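Soap and water get most things clean, but they are not the only helpers. Some cleaners have living things in them. They are called bacteria, and they are far too small to see.

## What are bacteria?

Bacteria are tiny living things. They are on your skin, in soil, in rivers and on door handles. A few kinds can make people ill. Many are harmless, and some do useful jobs, such as turning milk into yoghurt or dead leaves into compost.

## Why do bins smell?

A smell is made of very small bits of stuff floating in the air. When old food rots in a bin, it gives off gases. Your nose picks them up and you say "yuck".

You can cover a smell with perfume for a while. The food is still rotting underneath, so the smell comes back. To get rid of it properly, you have to get rid of the food.

## How do the bacteria help?

The bacteria in a cleaner make enzymes. An enzyme works a bit like a pair of scissors. It snips big pieces of fat, starch or protein into bits small enough for the bacteria to take in as food.

Different enzymes cut different things. Chocolate has fat in it and a potato is mostly starch and water, so a spill of each needs its own kind of scissors.
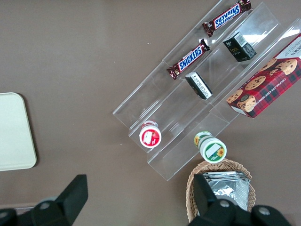 ## A job in the school kitchen

At Plisham School the kitchen drain used to smell every June. Grease had built up inside the pipe. The cooks now pour a drain cleaner called Zividmont down the sink at 9 o'clock at night, when the taps are off. It is left until morning. After 2 weeks of this the smell had gone.

The cleaner is made in a town called Jerulitz. The school buys it from a shop called Yakubu Supplies.

## Why does it take so long?

Bacteria are slow workers. They need three things:

- water
- food, which is the dirt
- enough warmth

Very hot water can kill them. So can bleach. This is why the cooks never use bleach on the same night.

## Words to know

**Enzyme:** something living things make that helps break food into smaller pieces.

**Grease:** soft or melted fat.

**Dilute:** to make something weaker by adding water.

## Stay safe

Cleaners are for grown-ups to use. Never mix two together, and wash your hands if you touch one.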